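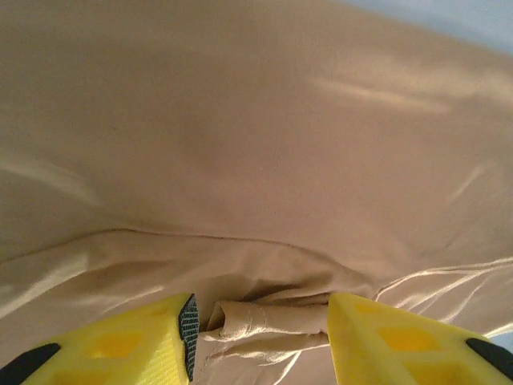 Photo: paperbark_pam, posted to Tanstead Small Works Forum

Search this forum Search titles only Advanced search Go

Small Works > Automation and Handling > Buying advice

Budgeting for a two-arm bench cell for hosiery and soft goods – what have I left out?

paperbark_pam
Hello everyone, long-time reader and a very occasional poster (I think my last one was about label printers, and you were all very kind about it). We're a small returns and repacking shop in Haltmont. Most of what crosses our benches is thin, stretchy and beige: stockings, slips, shapewear, the sort of thing that slides off a table if you look at it sideways. Each piece gets flattened, folded, and put in a paper bag, and we've finally got approval to put together a proper budget for a two-arm cell to take on part of that work. The owners want one number on one page before the new financial year's spending gets locked in, and I'd love some help making it a number I won't be embarrassed by later.

What I've got so far is the arms, the grippers, the rail frame, cameras, a computer, and a bit for getting it all onto the bench. The quote from Verkusell came in nicely under our ceiling, which made me happy for one afternoon and then suspicious for the rest of the week. There's a line on it called "sundries" at $1,771 and I've no idea whether that is generous or stingy. It covers cables, clamps, power supplies, mounting plates and "fixings as required".

For those who haven't dealt with this kind of cloth, the close-up I've put up the top is the bit I lose sleep over. You get hold of a pinch of it and the wrinkles run out in every direction, and then there are the loose threads off to one side just waiting to hook on something. I want the budget to be fair to the material, if that makes sense.

Anyway! Tell me what's missing, please.

gantry_gord
Welcome back. I remember the label printers.

First thing, ask for the sundries line to be broken out. I've bought from Verkusell and I've got no complaints about the gear, but their "as required" turned out to be required by us and paid for by us. Get it itemised while they still want the order – you have a lot more pull before the deposit than after it.

Second thing, where's your spares line? With two arms you have twice the joints to go wrong and only one bench to stop. I'd want a spare motor for every size of joint sitting in a drawer on day one. Shipping from overseas can take up to 4 weeks and you'll spend that time folding by hand and being asked about it.

paperbark_pam
Oh that's a good point, there's no spares line at all. I had assumed (and I can hear how silly this sounds as I type it) that warranty would look after it. I'll ask about the itemising tomorrow.

millpond
Warranty looks after the part. It doesn't look after the weeks. Agree with Gord on this one, which doesn't happen often, so mark the calendar.

I'd add that you should cost the bagging separately from the folding. They look like the same job because the same pair of hands does them at your bench now, but they're two different jobs for a machine and I'd bet they end up at quite different speeds. Do you have the bag on the bench in your setup? Flat or already opened?

paperbark_pam
Flat. They arrive flat in bundles and they get laid out flat, and the opening is its own little drama. Same bench for both jobs, one arm either side.
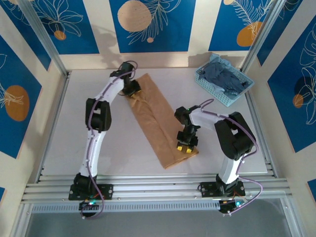

Flattened kraft bag on the bench, left gripper at the far end of it, basket in the back corner.

So yes, I take your point about costing them apart, millpond. My spreadsheet has one row for "cell" and one row for "labour saved" and I'm starting to think it wants a few more rows than that. The bag has that long centre crease and the fold lines, and getting two fingertips onto one layer of paper and leaving the other layer alone is a different kind of fiddly from cloth. At least paper stays where you put it.

millpond
Paper stays where you put it until somebody opens the dock door. Ask me how many bags I've chased across a floor in my life.

For what it's worth, we went the other way and bought a little bag opener to sit beside the cell. It blows them open. It wasn't dear, and it meant the arms only had to do the cloth. I'd put that in your budget as an option with its own price, so the owners can see both ways of doing it.

gantry_gord
I'd leave the opener out for now. You end up with an extra machine, an extra air line, and something else to guard, and the whole reason for going with a general-purpose pair of arms is that you can give them another job when the product mix shifts. If Pam's lot stop using paper bags next winter the opener's a doorstop.

millpond
And if they don't stop using paper bags, she's paid for two arms to wrestle stationery. We'll have to differ on it, I think. Price both.

paperbark_pam
I'll price both, and I'll bring biscuits if you two ever meet in person.

tidewrack
Coming at this from the floor-space side. I did the layout for a sorting room that took in textile waste (we used the Siliņa guide for sizing the benches, which is dry as toast but very thorough) and the cost that got us was everything outside the cell. Lighting. A power circuit of its own. Somewhere to put the stock coming in and somewhere for it to go when it comes out. How big is your bench, and where does the basket live?

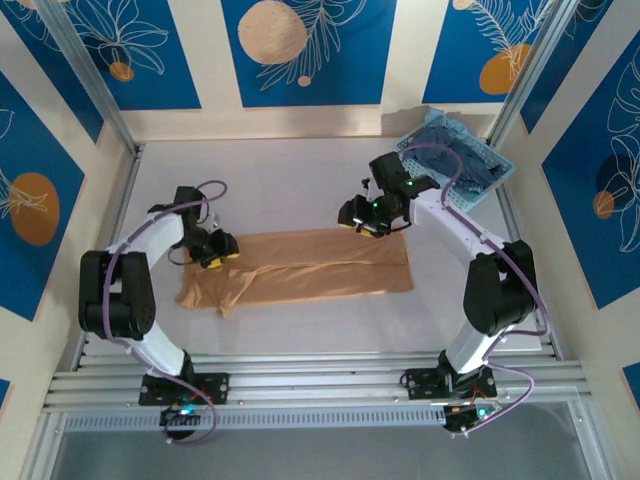
paperbark_pam
Bench size is the one thing I feel fairly solid about, because we measured it out with tape on the floor before anyone rang a supplier, and the frame and both arms' bases go along the front so the back can sit hard up against a wall. I've allowed for panels on the back and both sides as well. Where I'm less sure is exactly what you're asking about, tidewrack. With the garment spread out in the middle and a gripper over each of the two upper corners, the right arm and the basket are sharing that back corner, and from where I stand the arm overlaps the front of the basket. I'd never have picked that up from the quote drawing, where the arms are two tidy circles and the basket doesn't exist. So do I budget for a deeper bench, or a smaller basket?

tidewrack
Smaller basket, or drop the basket below the bench height on a bracket off the side. A deeper bench sounds like the easy answer, but the arms don't get any longer because you bought more table. You would only be paying for white laminate at the back that they can't get to.

Also think about the cables. Any cable that loops out past the side of the bench is going to meet a hip or a trolley sooner or later. Cable management was one of our cheaper lines and the one I'd fight hardest for. Leave enough slack for the wrist to turn and then get the rest of it up and out of the walkway.

gantry_gord
Seconded on the cables. And carry spare ones. They flex all day long and they're the first thing I'd suspect when an arm starts behaving strangely.

paperbark_pam
Right, cables, brackets, lighting, a circuit. My one page is getting very full and I'm quietly delighted, to be truthful, because I'd much sooner go to the owners once with a longer list than three times with a short one.

Next question, and it's a boring one. Fingertips. Verkusell have them at $113 a pair and I've allowed for one spare pair per arm. Enough?

millpond
No.

millpond
Sorry, that was abrupt, I was getting off a bus. No, I don't think it's enough, and the reason is your cloth. Fine knits find every rough spot. The moment a pad edge gets a nick in it you'll be pulling threads on stock that has to go back out for sale, so you will be changing tips well before they look worn out. Treat them as a consumable with a monthly figure. Don't bury them under spares.
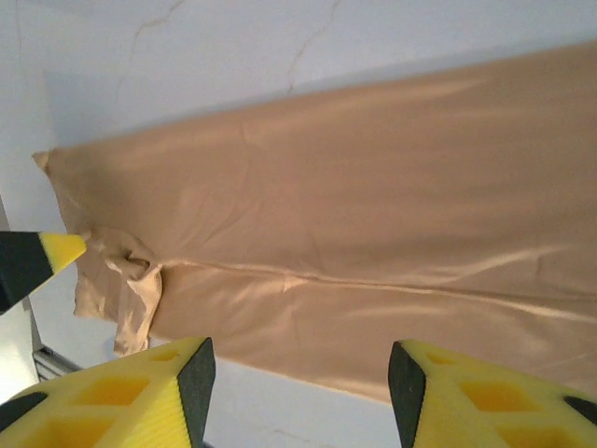 paperbark_pam
Consumables is a word our owners understand, happily, because we already do it that way for tape and blades, so a monthly figure won't frighten anyone. I just need to work out how many pairs go in it. What I keep coming back to is all the places on a fingertip where something fine could catch. Ours are yellow with those little diamond-shaped recesses all over and a black face where the two sides meet, and the cloth runs right down between the lower pair. That narrow raised seam is the other worry. It's the one firm bit on a very floppy thing, so I'd expect a lot of the gripping to want to happen near it. Would you budget for a plain smooth tip to try alongside?

tidewrack
I would. Put in a small trial line and call it that. Smooth tips, a softer pad, maybe one of the wide flat ones. Owners are generally fine with a trial line when it's labelled and has a limit on it, and they're much less fine with you coming back in spring asking for fingertip money.

gantry_gord
I'd be wary of smooth on anything slippery. You lose grip, so you squeeze harder, and squeezing harder marks the fabric. Try them by all means, but don't cut the textured ones out of the budget on the strength of a hope.

millpond
He's right about the squeezing, annoyingly.

paperbark_pam
Textured as the main stock, smooth as a trial, both with their own row. Where I've landed, for anyone reading along with the same job ahead of them: Verkusell's quote with the sundries split out, a joint motor of each size in the drawer, spare cables, fingertips monthly, fingertip trial with a limit, lighting, a circuit, the side bracket for the basket, and the bag opener as an option underneath so Gord can cross it out in spirit. I've still got nothing down for people's time. Two of our packers are going to be setting it up and minding it and I don't want that to be invisible.

tidewrack
Put their hours in at full rate, and put them in for longer than the supplier suggests. Also give them a say on the bench height before you order the frame. It costs nothing and they're the ones leaning into it.

paperbark_pam
Asked them this morning, and they'd like it a bit higher than I'd drawn it. One of them also pointed out that we'll need somewhere to put the bundles of bags, which I had completely forgotten. So that's a shelf. Does anyone have a shelf they like?

gantry_gord
Wire, on castors, and get the castors that lock. I'll dig out the part number when I'm back in the shop.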